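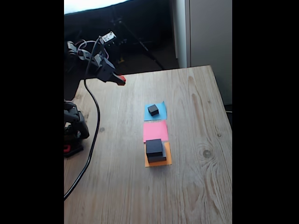

Tant que tu le fais hésiter, il apprendra à hésiter, m'a-t-on lancé du fond de la salle pendant que je pilotais le bras, et ça m'a trotté dans la tête tout le trajet du retour. Sur le coup j'étais vexée. Je venais de passer un bon moment à viser le cube du dessus, à redescendre, à remonter, à me dire que non, un poil plus à droite... et l'enregistrement tournait, évidemment. Tout ça est dedans maintenant, mes repentirs compris.

12 novembre 2021, donc, soirée au club de Rongate. On est passés aux tours de Hanoï pour de bon ! Trois blocs noirs, trois carrés de papier : bleu, rose, orange. La pile commence sur l'orange et doit finir sur le bleu, jamais un gros sur un plus petit, 7 coups si on ne se trompe pas. Le premier coup, le petit sur le bleu, je le fais presque les yeux fermés. C'est le deuxième qui m'énerve, celui du moyen qu'il faut attraper sur le gros sans bousculer le gros, puis déposer sur le rose. Si le bloc du dessus est un peu décalé vers l'avant, la pince arrive de travers, le dessous suit et hop, tout le papier glisse avec.

Les papiers, parlons-en. On a eu tout un débat pour savoir s'il fallait les scotcher. Moi j'étais pour (je suis toujours pour). Les autres disent que s'ils bougent un peu d'un essai à l'autre, le modèle apprendra à regarder la couleur et pas juste l'endroit. D'accord, mais à force de les frôler, le bleu rebique d'un côté et l'orange tourne, et moi je passe ma vie à les remettre. Bref, pas de scotch. J'ai perdu et j'ai boudé jusqu'à la pause.

Ce qu'on vise, c'est 60 démonstrations complètes avant d'entraîner quoi que ce soit. Ce soir on en a gardé 13, dont quatre de moi, et j'avoue que j'en suis assez fière. J'en avais fait six, mais dans l'une j'ai lâché le petit cube au bord du carré rose et dans l'autre j'ai carrément oublié quel coup venait après. Le trou complet, au cinquième ! J'ai posé le petit sur le gros, alors qu'il devait revenir sur l'orange, et quelqu'un a soupiré très fort. Du coup j'ai recopié les 7 coups sur la main, au stylo, comme au collège. Petit au bleu, moyen au rose, petit au rose, gros au bleu, petit à l'orange, moyen au bleu, petit au bleu. Je les connais par cœur à présent, je crois que je vais en rêver.

Il y a aussi l'histoire du câble. Le noir, celui qui pend de la pince et traîne sur la table. Quand le bras repart en arrière, il frotte sur le bois et je le sens (enfin, je crois le sentir) jusque dans la poignée de commande. J'ai proposé de le faire passer par le haut, avec un petit collier. On essaiera la prochaine fois, à condition que je pense à en acheter, des colliers. À NOTER QUELQUE PART. Ici, tiens.

Par contre j'adore le bout rouge de la pince. Au début je le trouvais moche, et maintenant c'est lui que je suis des yeux tout le temps, je l'aligne avec le cube et je descends. Sur du noir, on le voit drôlement bien.

Pour la rencontre avec Nullville, en avril, il faudrait que le bras fasse la partie tout seul, sans que personne touche aux blocs. Le club de Trondgate vient aussi, paraît-il avec une version à quatre blocs, ce qui me semble complètement fou quand je vois où on en est avec trois. Nous, on a baptisé notre projet Hájek. Un mot tiré au sort parmi tous ceux qu'on avait mis dans la boîte à biscuits – j'avais voté pour autre chose, mais je m'y fais, ça sonne bien quand on râle après.

Je repense à la remarque du début de soirée. J'ai refait un essai juste avant de ranger, en me forçant à descendre d'un trait, sans corriger. Raté de peu sur le gros bloc, mais le geste était plus joli, plus franc. Demain je m'entraîne à la maison avec des morceaux de sucre et une pince à cornichons, on verra bien. Et il me faut trois sortes de morceaux de sucre, zut.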